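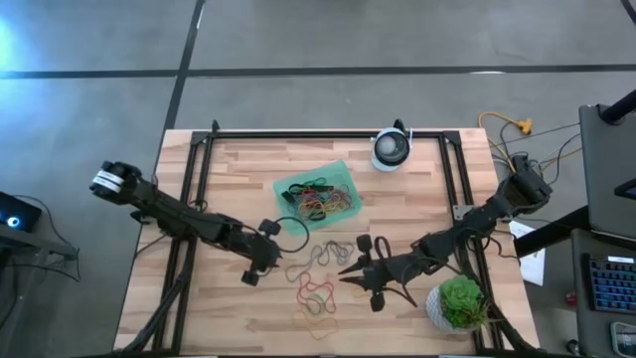 Band sorting cell, both arms over the table, bands out of the tray

Ticket 561: right gripper drops thin bands
Cell: band sorting, two-arm table
Opened by: Fatima Briggs
Status: fixed, watching

First entry
The right arm picks thick bands all day long but loses the thin ones on the lift. The left arm is fine with the same bands. I ran 80 picks per arm from a loose scatter on the wood and the right side missed far more than it should. I love a fault that repeats this nicely!

Tried so far
Restarted the Trilleck controller. No change.
Swapped the right wrist cable for the spare. No change, so the old one went back on.
Slowed the lift to half speed. A little better, but still dropping.
Checked the bolts at the right arm's base and the plate on the rail. All tight.

Second entry, 2:40 pm
Got it, I think! The two grippers don't have the same fingers. The left has the blunt blocky ones and the right has the pointed claw type, and both were running the same Gavico grip profile. That profile closes to a gap meant for the blocky fingers. With the tapered tips it stops a hair too early, and a thin band just slides out between them. (I had been staring at the cables for an hour. The cables are lovely.)

Made a second profile for the right arm only, called claw_thin. Closing gap down by 4 steps, hold force up one notch, everything else copied over. Also re-zeroed the right gripper with the tips fully closed before saving.

Third entry
Another 80 picks on the right arm with the new profile: 5 drops, and all of those were bands twisted over each other. Thin singles come up beautifully now. Really fun to watch after this morning.

Notes for whoever runs it next
Load claw_thin on the right and leave the left on the old profile. If the fingers get swapped, re-zero first and then load the profile, in that order, or the gap will be off again. Watch the looped cable at the left gripper when both arms come to the middle. It hasn't snagged on me, but I'd like a clip on it.

Still open
Ask Brultus whether the profile can be tied to the finger type in the setup file.
Cable clip for left wrist.
Repeat the thin band test after the November update.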